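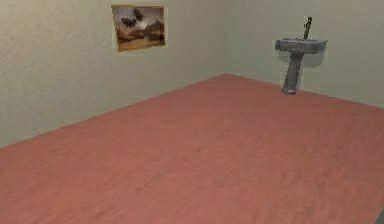

3 Setting up and keeping the Lo cleaning cell

3.1 The cell and its simulated twin

The cell consists of one machine, a mobile base with a single arm, which we call Lo. It wipes down washroom fittings in a test room at Brukwood. Every change to the machine, whether to its hardware or its software, is first tried in a simulated copy of the room built in Prarnel. The rest of this section describes how the two are prepared, how they are kept in step, and what is done when a part fails.

The simulated room is kept plain. Its base state, before the robot model is loaded, is shown in Figure 3: two pale green walls meeting at a corner, a pink floor with nothing on it, a grey pedestal sink against one wall and a framed landscape picture hung high on the other. We left out skirting boards. The line between wall and floor is used by the localiser, and a clean edge makes errors in that line easier to find. The surface textures are low in resolution, which keeps loading times short on the older of our two machines.

The sink is the work piece. Its tap is tall for the size of the basin, and the arm has to pass round it to wipe the rear of the rim. Most of the planning failures in our early trials came from this one shape. The collision model first treated basin and tap as a single box, and the planner then refused any path that went over the bowl. We now use one body for the pedestal, one for the basin and one for the tap, with a margin of 15 mm on each.

The picture serves as a landmark. A corner with two plain walls of the same colour gives the camera very little to hold on to, and in trials without the picture the estimated heading drifted as the base turned away from the sink. The two dark winged shapes against the pale sky give strong, stable features even when the picture is seen at a steep angle.

3.2 Preparing the machine

A session begins with the base on its charging plate and the arm folded. The operator checks the battery reading, which must be at least 80 per cent, and looks over the cable loop at the shoulder. The wiping pad is fitted last. It is held by a spring clip, and a pad that has been pushed in crooked will pass the software check but leave a dry stripe along one side of the bowl. The operator therefore tugs each corner of the pad by hand.

The arm is then driven to its reference pose and the joint offsets are compared with the stored values. A difference at any joint larger than the set limit stops the start-up. We found it tempting to accept the new offsets and carry on, and did so several times in the first month. The offsets then crept in one direction and the fault, a loose grub screw at the wrist, went unnoticed. The start-up script no longer has an option to overwrite the stored values. They can only be changed from the service menu, with a note of what was done to the joint.

Once the arm has passed, the base leaves the plate and takes a view of the corner. The pose found from the picture and the wall lines is compared with the pose from the wheel counts. If the two agree, the session goes ahead. If they do not, the operator returns the base to the plate and repeats the step once. A second failure is logged and the session is called off.

3.3 Keeping the twin in step

The simulated room is of use only while it matches the machine in the points that matter to the planner. We keep a short file of these points: the joint offsets, the pad thickness, the height of the camera above the base, and the positions of the sink and the picture relative to the corner. The file is read by both Prarnel and the controller, so that there is one place to edit. Colours, floor texture and lighting are held in a separate scene file and are changed freely during vision tests.

Pad thickness needs the most attention. A new pad measures 18 mm when fitted and is pressed thinner with use. The controller was at first given the new value throughout, and by the end of a pad's life the arm was hovering over the basin with hardly any contact. Pads are now measured with callipers at the start of each session and the figure is typed into the shared file. We looked at reading the thickness from the force sensor, but the signal from a pad touching the curved front rim was too noisy to be worth the trouble.

After each edit the same test is run in simulation. The robot model is placed in front of the sink, wipes the bowl and the rim, backs away, turns towards the picture and stops. The run is repeated 3 times from different starting poses. A planning failure or a contact with the tap in any of them means that the edit is not passed to the machine.

3.4 Wear and repair

The parts that have needed replacing are the pad clip, the cable at the shoulder and the drive belt of the left wheel. The clip is cheap and is changed whenever it feels slack. The cable failed twice at the same point, where it bends over the edge of the cover. Bistar, who supplied the arm, sent a longer cable with a softer sheath, and we filed the edge of the cover and lined it with tape. It has not failed again during the period covered by this paper.

The belt was harder to trace. A worn belt slips only when the base turns under load, so the straight-line checks all passed. The fault showed itself as a small disagreement between the wheel counts and the camera pose after turns, always with the same sign. It had first been put down to the landmark, and the picture was rehung and measured again before anyone took the wheel cover off. We have since added a turn on the spot, in both directions, to the start-up routine.

After any repair to the arm the full offset check is repeated, and the simulated test in Section 3.3 is run with the new values before the pad is fitted. After a repair to the base only the camera and wheel comparison is needed. Both kinds of repair are entered in the same log, together with the state of the shared file at the time.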